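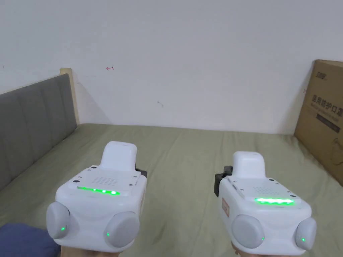

Katalin had waited since December for the Lavley kit, and by 7 she'd already made the bed twice. "Look at the lights!" she yelled down the hall. "They're green, Kristof! Both of them!"

He came in with his tea and the booklet. "Says you squeeze gently."

"I am squeezing gently." She grinned and had another go at the sheet, slower now, one corner and then the other. Oh, it was lovely, like having someone else's hands, much stronger and a bit daft.

"My turn after brekkie," said Kristof.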